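Tunport くらしの相談板 > 健康・からだ > 歯と口

夜用マウスピースが朝になると枕の下にある件

投稿:Intan Chin

二月に歯ぎしりを指摘されて、夜用のマウスピース(ナイトガードというらしいです)を作りました。歯科の先生いわく、奥歯の先が「年齢のわりにずいぶん平ら」とのこと。褒められたのではないと理解するまで少しかかりました。

問題はその後です。寝る前には確かにはめているのに、朝になると口の中にありません。枕の下、足もと、一度は靴下の中から出てきました。寝ている自分が何を考えてそこに入れたのか、起きている自分には見当もつきません。装着を始めて33日、朝まで入っていたのは六回です。

ついでに言うと、においも気になってきました。水で流してケースに入れているだけなのですが、ケースを開けるたびに、長く飼われた金魚の気持ちが少しわかります。熱湯をかければ一発だと家族は言います。家族は何にでも熱湯をかけます。

物は上の歯につける透明の硬いタイプで、Subramaniam歯科で型をとってもらいました。次の予約は来月です。それまで自分でできることがあれば教えてください。「歯ぎしりをやめる」以外でお願いします。 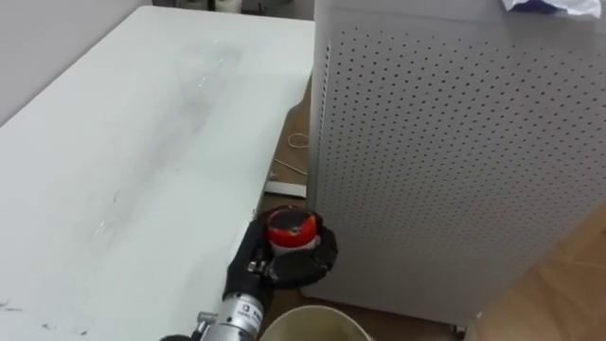
夜中に無意識に外してしまう場合、慣れるまでそのまま続けていいのでしょうか。それとも早めに歯科へ相談すべきですか。

痛みがなく、ただ気になって外しているだけなら、しばらく続けて様子を見る人が多いです。特定の歯が当たって痛い、歯ぐきが赤い、朝にかみ合わせの違和感がなかなか抜けない、といったことがあれば、来月を待たずに電話して調整してもらってください。

投稿:奥歯の平原

同じく平らな奥歯の持ち主です。こちらは使い始めて二年になりますが、最初のひと月は毎朝が宝探しでした。ですから33日で六回なら、私より成績がいいです。

まず外れる件から。私がやってよかったのは、寝る直前にはめるのをやめたことでした。歯を磨いたらすぐ入れて、布団に入るまでの間、本を読んだり洗濯物をたたんだりして過ごします。口の中に物がある状態に起きているうちから慣れておくと、寝ている自分の抗議がだいぶ弱まりました。電話がかかってくると困りますが、夜にかけてくるのはたいてい出なくていい相手です。

次に熱湯。ご家族には悪いですが、やめてください。歯科で作る樹脂のものは熱で変形することがあります。私は一度、台所の給湯器の熱めの湯で洗い、翌晩から右だけ浮くようになりました。作り直しです。先生は怒りませんでした。ただ、カルテに何か長めに書いていました。

ふだんの手入れは、外したらすぐ水かぬるま湯で流し、柔らかい歯ブラシでこする。歯みがき粉は研磨剤で細かい傷がつくことがあるので、私は使っていません。台所用の中性洗剤をほんの少しつけて、よくすすいでいます。味は、よくすすがなかった日にだけわかります。 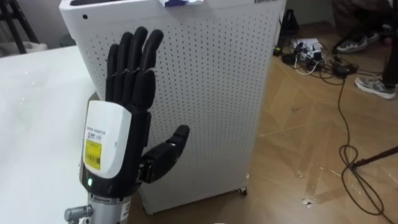 四本の黒い指を立てたロボットハンド

においの話の続きですが、洗浄剤を使っていないなら、そこで片がつくかもしれません。私は週に二回、マウスピース用と書いてある錠剤に浸けています。つけ置きの時間は箱に書いてあるとおりに。長く浸ければそのぶんきれいになるだろうと一晩置いたことがありますが、得たものは特にありませんでした。浸けたあとはよくすすいでください。

それとケースです。本体をどれだけ洗っても、ケースを洗わない人は多いです。私がそうでした。一年ぶりに洗ったときのことは書きません。毎日すすいで、ふたを開けて乾かすだけでずいぶん違います。

投稿:Girnano

市販のお湯で柔らかくするやつに替えたら? 薬局で買えるし。うちのは600円引きだった。

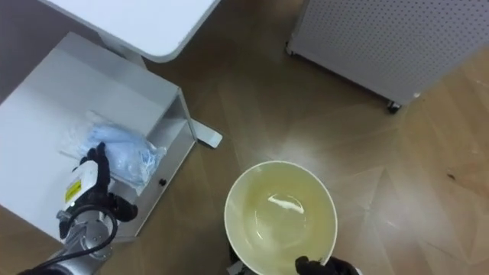 あと、硬いのより柔らかいほうが楽。以上。追記、自分のは三か月で噛みちぎった。なのでまあ、人による。

投稿:Tirgateの裏通り

歯科助手を長くやっていました。いまは辞めて、自分の歯ぎしりに専念しています。

上の方の市販品の話ですが、歯科で合わせたものがもう手元にあるなら、勝手に替えないほうが無難です。合わないものを長く使うと、あごが疲れたり、かみ合わせに影響が出たりすることもあります。噛みちぎったのであれば、その破片を飲んでいないかのほうが心配です。Girnanoさん、お元気ですか。

外れてしまう原因は、慣れのほかに、単純にきつい、ゆるい、縁が当たる、という場合がかなりあります。受け取りの日は緊張して「大丈夫です」と言ってしまう人がとても多く、私の体感では100人いたら100人が大丈夫だと言います。そのうちの何人かは翌週に電話をくださり、残りの方は引き出しにしまいます。調整は削って合わせるだけのことが多く、そう時間はかかりません。遠慮なく言ってください。こちらは慣れています。

予約の日には、次のことを持って行くと話が早いです。

マウスピース本体(忘れる人がいます。本当にいます)
どの歯が、いつ当たるか
朝のあごのだるさ、頭痛のあるなし
外れていた朝と、入っていた朝のメモ

最後のは、もうつけていらっしゃるようなので、そのまま出せば喜ばれます。靴下の件も話してかまいません。休憩室で一週間は大切にされます。 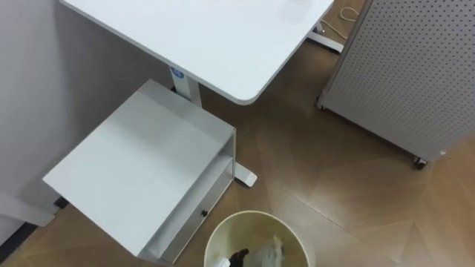

それから、乾かし方について一つだけ。ティッシュにくるんで置くのは避けてください。捨てられます。ご本人に、またはご家族に。食卓に置いて犬に持って行かれた方もいました。犬には合っていなかったそうです。直射日光の当たる窓辺や車の中も、熱がこもるのでやめたほうがいいです。

歯ぎしりそのものについては、やめる話以外で、とのことなので黙っておきます。ただ、昼間に上下の歯が触れていないかを時々気にしてみてください。何もしていないときは、歯は離れているのが普通です。いま読みながら離した方は、次の検診で相談を。

補足(投稿:Intan Chin)

皆さんありがとうございます。いま離しました。

はめる時間を早めてみたところ、昨夜は朝五時まで入っていました。五時に目が覚めたのは、入っていることに気づいたからです。右の奥のほうが少し当たる気がするので、Subramaniam歯科に電話して予約を早めてもらいました。受付の方に「受け取りのときは大丈夫とおっしゃっていましたが」と言われ、はい、と答えました。

ケースは洗いました。熱湯は、家族の目の届かないところに本体を隠すことで解決しています。隠し場所を自分が忘れないかどうかが、目下の課題です。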